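Teaching by demonstration (robotics)

Teaching by demonstration, also called programming by demonstration or simply "showing," is the practice of getting a robot to do a job by having a person carry it out first, either by moving the robot's own arms or by driving them from a little way off. The person supplies the movements, the machine records them, and the recordings are then played back or used to train a control program. It is one of the older ideas in the field and also one of the friendlier ones, for it lets people who have never written a line of code pass along what their hands already know.

Background

In the early days of factory robots, most teaching was done with a handheld box of buttons called a teach pendant. The operator nudged the arm from point to point, saved each point, and hoped the path between them was clear. Paint shops often went another way and had an experienced sprayer take hold of the arm and walk it through a whole pass, so that the small turns of the wrist were kept along with everything else. Many of the words still in use, such as "lead-through" and "walk-through," come from that time.

One of the smaller workshops to take up the method was Lazaridis, a maker of sorting equipment, which began leading its arms through jobs by hand in 1996. Its first recordings could only be replayed exactly as they were made, and a part set down a finger's width from its usual place was enough to spoil the run. Later work turned toward collecting many recordings of the same job, with the parts in a different place each time, and letting a program learn what they had in common.

Showing by hand

In hand guiding, sometimes given the longer name kinesthetic teaching, the motors are set to hold up the weight of the arm and very little more, and the person takes hold near the wrist and simply moves it. Beginners tend to like this, as they can feel at once when a joint is near the end of its travel or when the fingers have touched the table. The drawback is that a pair of arms takes two hands just to steer, with none left over for the grippers, and the person's own sleeves and elbows are forever getting into the camera's view.

Showing by remote control

In remote control, or teleoperation, the person stays out of the workspace and moves a second device that the robot copies. That device may be a smaller pair of arms with the same joints (usually called leaders, with the working arms known as followers), a set of handheld controllers, or a glove. Leader arms are popular for two-armed work, because each hand has charge of one arm and a squeeze of the fingers closes the gripper. Sight lines matter a great deal, and a person who can't see past the gripper will often tilt the wrist out of the way without quite meaning to. The tilt then goes into the recording with everything else!

A worked case: sorting brake parts

Small mechanical parts make good practice material, being sturdy, cheap to come by and awkward in useful ways. The Skiststead exercise, drawn up by Despina Deligiannis for a course in remote operation, asks the learner to gather loose brake pads and small round parts from a paper-covered table and set them in a metal tray. The pads are heavy for their size and have a curved metal backing, so a careless grip lets them swing. The round parts are light and low, and the fingers have to come down nearly to the paper before they can close on one.

Learners are asked to begin with whichever part lies nearest a gripper and to leave the far side of the mat to the other arm. Reaching across is allowed, but Deligiannis's notes describe it, rather kindly, as "a habit best left for later."

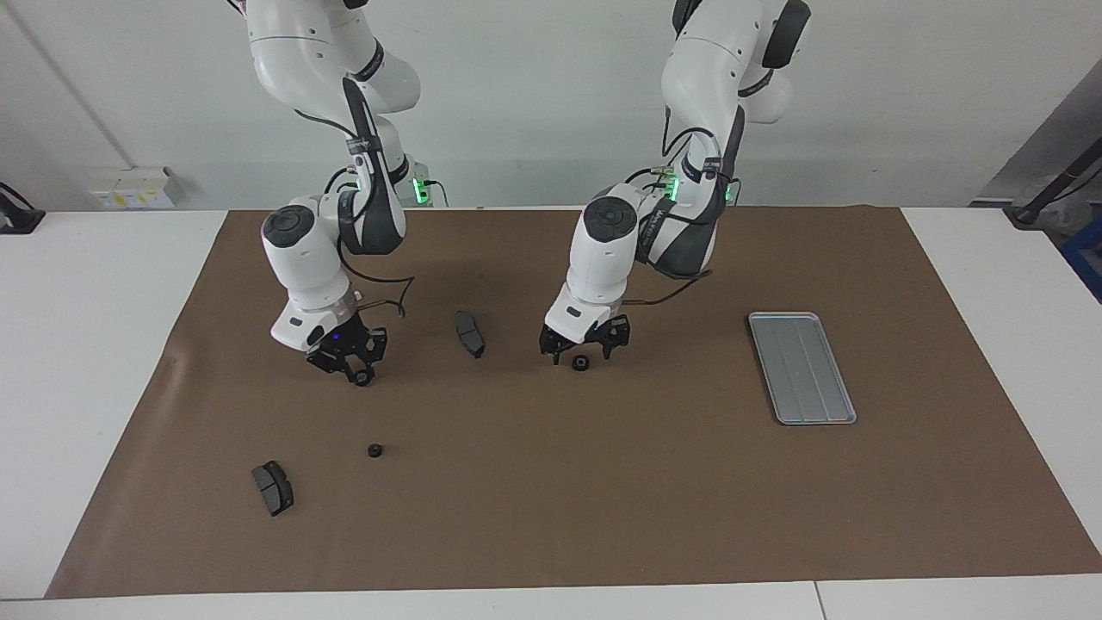
Order and pacing

The same notes give the following order for one recording:

1. Start with both grippers open and clear of the table.
2. Lower one gripper straight down over the first small part, pause for a breath, and close.
3. Lift before moving sideways, and carry the part to the tray at an even speed.
4. Take the pads next, gripping across the narrow way, and set them down flat.
5. Bring both arms back to where they began before stopping the recording.

The pause in the second step looks like a small thing, but it gives the learning program a clear place to tell "getting ready" from "grasping." Hurried recordings blur the two together, and the trained robot may then start to close its fingers while it is still on the way down.

Quality and quantity of recordings

How many recordings a job needs depends on how much the setup is allowed to change. For the brake parts exercise a learner is expected to hand in 18 good ones, with the pieces scattered afresh before each. The Uvley collection, a shared set of tabletop jobs looked after by Reece Whiteley, holds 1295 recordings and keeps the clumsy ones in a folder of their own. Whiteley has argued that a fumble followed by a calm recovery is worth having, as a robot that has only ever been shown perfect grasps has no idea what to do after a dropped part. Others prefer to throw fumbles out and keep the set tidy, and the question is far from settled.

See also

Hand guiding
Jutetent (recording software)
Leader and follower arms
Parallel gripper
Skiststead exercise
Teach pendant
Uvley collection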